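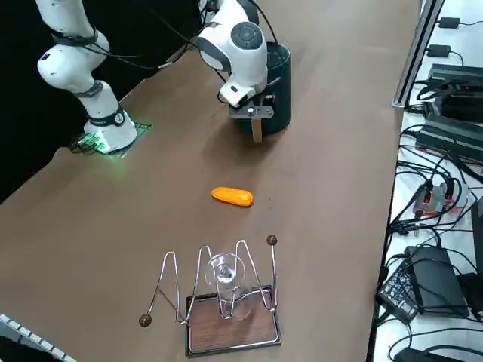 Dale Wickstrom
Contributing Editor, Shop Floor Letter

Jul 15, 2025

Show It Once, Show It Again, Keep Showing It

The pitch has changed in the past couple of years and the people making it are very pleased with the change. You used to have to program a robot. Now you show it. You take hold of the thing, or you take hold of a second set of handles wired up to it, and you do the job yourself while it keeps a record. Do that enough times and the robot is supposed to do it without you.

"Enough times" is where I'd like to spend this item.

I went over to Forness in February to see a setup of this type that belongs to Undevier, a small outfit that wants to sell teaching kits to food plants and contract packers. Their product is called Sidell. It's a pair of arms at the edge of a table, a set of matching handles for the person, cameras, and software to keep track of it all. Several readers had asked me about it and one had already been quoted a price, so I figured it was worth the drive.

First, what's good. The handles work. I am not a young man and I don't play video games, and I had the right arm going where I wanted it within a few minutes. If you've ever tried to move a robot with a teach pendant, jogging one axis at a time and losing track of which way is plus, you'll know how much of an improvement that is. There is no code to write. You move your hand and the arm moves its own.

There's almost no feel, though. I closed on a corn cob and had no idea whether I was holding it or crushing it. The operator they'd assigned to me said you learn to go by sight, and I believe that, but think about what it means on your own floor. The person you'd want teaching the machine is the one who has done the job for years, and a lot of what that person knows is in the fingertips. Take the fingertips away and you have a very experienced employee doing a clumsy version of the job. That clumsy version is what gets recorded.

I asked whether it would be better to grab the arm itself and push it through the motions. They can do that too, and some competitors do nothing else. You get a little more feel that way. You also get a human being standing in the middle of every camera shot, and a robot that has learned from pictures with a person in them will be looking at very different pictures when it's left alone. So, handles.
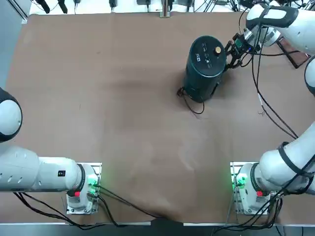
Then there's the counting. I asked how many demonstrations it takes to teach one task and was told 20 would get you "something." I asked what something meant. It meant the arm would head for the right object most of the time and might or might not come away with it. For a result they'd be willing to let a customer watch, the number was 1000. For the version where you move things to different spots on the table and swap one object for another of the same kind, they were planning on 2000, and they were careful to say planning.

Let me put that in terms of wages. Somebody has to sit at those handles. Each run has to be set up, done, checked, and then everything has to be put back, a little differently from last time so the robot doesn't just memorize the table. The putting back takes as long as the doing, by my watch. I sat through an hour of it and the operator had the look of a person on the fourth hour of a long drive. Runs that went wrong were thrown out. Who decides what counts as wrong? The same tired person.

None of this is hidden, to be fair. Undevier answered every question I asked. But it isn't on the brochure either. The brochure says "teach by showing," and a plant manager reading that is going to picture an afternoon.

There are other ways to spend the money. A packer I've known a long time, Fernandes, had a job that a salesman wanted to solve with a learned robot: picking up a jar and standing it in a carton, over and over. They bought a plain old fixture and a plain old arm, paid an integrator to program it, and it has been running ever since. The jar is always in the same place. When the thing is always in the same place you don't need a robot that learns, you need a bracket. I'd guess that half the jobs I hear proposed for these systems are bracket jobs.

The other half are more interesting, and I don't want to pretend they don't exist. Produce is the honest case for this stuff. No two ears of corn are the same and they don't lie the same way twice. You can't write down ahead of time where to put the fingers. If a machine could be shown how to handle that kind of mess, people in our line of work would have a real use for it, and for years I've been hearing from readers who can't fill those jobs at any wage they can afford to pay.

So I paid attention to the food part. They had me try to take hold of the cob where it lay near a countertop appliance, in a spot where the fingers don't have a lot of room to come in. On my first try I bumped the appliance. On my second I got the cob and dropped it. Both runs were discarded, which I took well. What bothered me was that I could see how I'd solve it by hand. I'd roll the cob out into the open with one finger, then pick it up. A two-finger gripper run from a pair of handles doesn't invite that sort of thing, and the operator told me they discourage it anyhow, on the grounds that everyone should do the task the same way or the training gets muddled. Maybe so. It does mean the smart little tricks your people have worked out may be the first thing left on the floor.

I then asked to see the trained version do the same pick with no one at the handles. It made four tries while I was standing there, and I'll just report them. It got the cob twice. Once it closed on air beside it. Once it went down, stopped, and stayed there until someone reset it. They told me the model on the machine that day was an older one. I have been visiting demonstrations for a long time and the model on the machine is very often an older one.

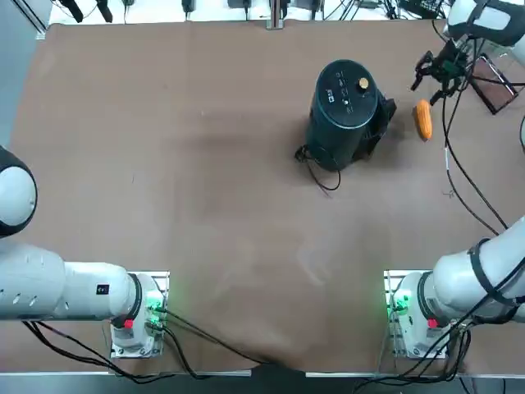 The right gripper just above the corn cob, beside the black appliance.

If you are being quoted on a system like this, I'd ask for a few things in writing before anybody signs.

Ask who supplies the demonstrations. Some contracts include a set number done by the vendor at the vendor's site, on the vendor's table, under the vendor's lights. Your table and your lights are different, and you may find yourself starting over. Others leave all of it to you, and then you need to find the hours. Either way, get the hours into the price.

Ask what happens when the product changes. A new carton, a bigger variety of the same vegetable, a different color tray. With a programmed arm an integrator comes out and charges you for the visit, and you know what the visit costs. With a taught one the answer I got was that it "may need a top-up." I could not get anyone to tell me how big a top-up is.

Ask who owns the recordings. This is the one that surprised me. Your best worker's motions, recorded hundreds of times over, are worth something, and the standard Sidell agreement lets Undevier use them to improve the product for all of its customers. They'll strike that clause if you object, I'm told. You have to object. I'd also want to talk to the worker about it, before the recording and with some thought given to pay, and I haven't yet seen a vendor bring that up without being asked.

And ask to see it fail. Move something while it's working. Turn off a lamp. Put your coffee cup on the table. I did the cup (empty) and the arm went right along as if the cup weren't there, which could be the right answer or a very bad one depending on where the cup is.

I told the folks in Forness I'd come back when the 2000 runs were in, and they said fine. I haven't had the call. The reader with the quote has put it in a drawer until the fall, and if it were my money I'd do the same. If any of you have one of these running on a real line, through a full shift, with your own people having done the teaching, write to me at the usual address and tell me how many runs it took and who paid for them.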